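Nendell Hall – spring walk-round before the new season
7 May 2025

Right, I've been round with the clipboard again and typed it up while I can still read my own writing. Same headings as last time, same marks: OK, WATCH or FIX. Comments are mine, so shout at me and leave Kwabena out of it, he only held the ladder.

FRONT AND CAR PARK

Front steps, handrail – OK. Solid as anything. I hung my whole weight off it and got a funny look from a dog walker.

Front steps, edges – WATCH. The white strips on the nosings are wearing thin on the left, where everybody walks. They'll last the summer but put a tin of paint on the list for August.

Outside light over the door – FIX. It comes on when it feels like it. I stood waving at it for ages! Sensor is on the Zedthorpe side of the building, so it may be catching their floodlight.

Drain cover by the bins – OK. Replaced last year and it doesn't rock any more, hurrah.

LOBBY AND CORRIDOR

Door closer, inner doors – FIX. Slams like anything. One of the little ones from ballet nearly lost a finger at Easter and I don't want to be writing that up in the book. I had a go with a screwdriver and made it worse (sorry), so it needs somebody who knows which screw does what.

Mat well – OK, now that the mat has been turned round. If you lift it to sweep, please put it back with the bevelled side to the door.

Fire extinguishers – OK, both of them. Pins in, tags in, needle in the green. The one by the loos had a coat on it. Please don't hang coats on it.

Exit signs – OK. All lit on the test switch, stayed lit while I went and made tea, still lit when I came back.

MAIN HALL

Floor – WATCH. There's a board lifting near the radiator, enough to catch a toe but only if you shuffle. Adoración Sotomayor has put tape over it for her Spanish dance lot, who definitely do not shuffle. Tape is fine for now, a proper screw would be better.

Stacking chairs – FIX. I pulled out 3 with cracked backs and they're in the boiler room with a label on. Do not bring them back in when you're short on quiz night! I know who you are.

Trestle tables – OK. The catches on the older ones are stiff – give them a push with the heel of your hand until they click, and check both ends before you put an urn on top.

Radiator covers – OK, although something sticky has gone down the back of the middle one.

Windows – mostly OK. Restrictor missing on the high one at the back. It can't really be reached without a pole, so I've gone for WATCH, but Kwabena Boateng thinks it should be FIX and he's probably right. Fine, FIX.

KITCHEN

Fire blanket – OK. On its hook, tapes hanging down, nothing in front of it.

Vasseur water heater – WATCH. Works lovely, but there's a drip from the overflow into the sink and the scale on the spout is getting silly. The last descale cost us 40 pounds and was worth every penny.

Sockets – OK. No scorch marks, no wobbly plates. The four-way extension that keeps appearing behind the fridge has been taken away again. The toaster, the kettle and the fridge should not all be hanging off one block.

First aid box – FIX. Out of plasters, no gloves and the eye wash has gone out of date. I've ordered a refill so that's nearly sorted.

STORE AND BOILER ROOM

Flestetti shelving – WATCH. It's fixed to the wall now, which is a huge improvement, but heavy stuff is creeping back up to the top shelf. Heavy low, light high, please. The paint tins are the worst offenders.

Boiler service – OK. Sticker on the front, paperwork in the blue folder. We put aside 800 for it and came in under, for once.

Paper and card – FIX. I go on about this every single time. We've got about 2,000 old leaflets in there from the street fair and a wall of flattened boxes, all a short hop from the boiler. Recycling, all of it. I'm happy to do the run if somebody can lend me an estate car.

STILL TO DO

Lift the piano lid and check the prop. Ask about the outside light. Find the other key to the meter cupboard, which was on the green ribbon and now isn't.

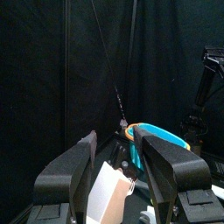
Small white and tan box, black curtain behind.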